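Murnen says the feud is over. Fans have heard that before.

The singer posted a short clip at 2 a.m. claiming that there is "no bad blood" with former tour mate Ševčík, who spent most of May calling the last Hondatier album a rip-off of his own demos. The clip pulled in 1147 comments before it was taken down, and plenty of them asked the obvious question: why make peace the same week you put tickets on sale?

Ševčík hasn't answered. His label, Grundeo, sent out one line saying he "wishes everyone well," which could mean anything. 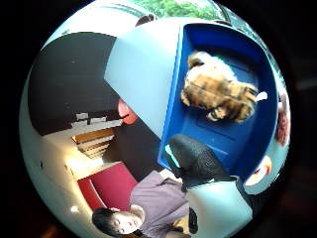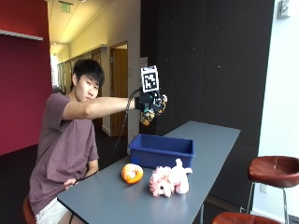
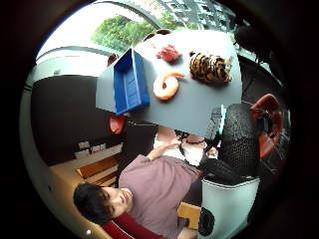
It's also hard to see what has changed. The demos are still offline, the songwriting credits are the same as they were on release day, and Murnen's new single has a second verse that sure sounds like a dig at somebody. Asked about it on a radio show, the singer laughed and talked about the tour, which has 18 dates and no opening act listed.

Some fan pages are already guessing that Ševčík will fill that slot. Maybe so. The two have made up twice in public, and both times the insults were back within a month. Until the pair share a stage, this looks like a sales pitch with a hug attached. Tickets for the first show, in a 1075-seat hall, are still available.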